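We use cookies to remember your reading preferences. Accept / Manage

The Drawer

Remo Guerra did not believe in inheritances, least of all ones that came from Pandey Auctions with a bill for 147 dollars. His aunt's letter said the cabinet held "everything I kept for you." She had also once sold him a car with no reverse.

He set it on the white desk and pulled.

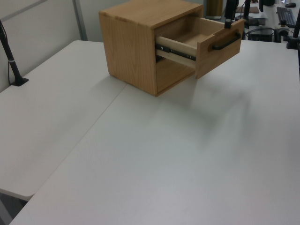
The cabinet, with its one drawer.

It had a black handle and a metal slide. His aunt had claimed it was older than the house. Remo knew a few things about ball bearings, and he doubted it.

"Well?" said his sister on the phone.

"It's wood."

"What's in it?"

He leaned over and looked straight down.
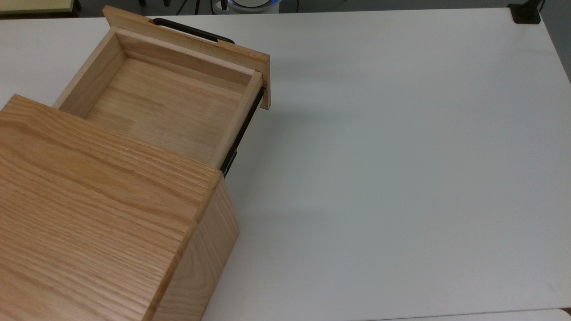
Pulled out a good way, seen from over the top.

"Grain," he said. "A few dark specks."

"Maybe there's a false bottom."

"There's always a false bottom with her." He knocked on it anyway. It sounded like a drawer. He waited a while, then put in the letter and the bill, and slid it shut.

"Are you crying?" his sister asked.

"I doubt it," said Remo.

Comments

skurnent16: Who pays an auction bill for an inheritance? Didn't buy that part.

Trurkden: The car with no reverse got me. I had that aunt.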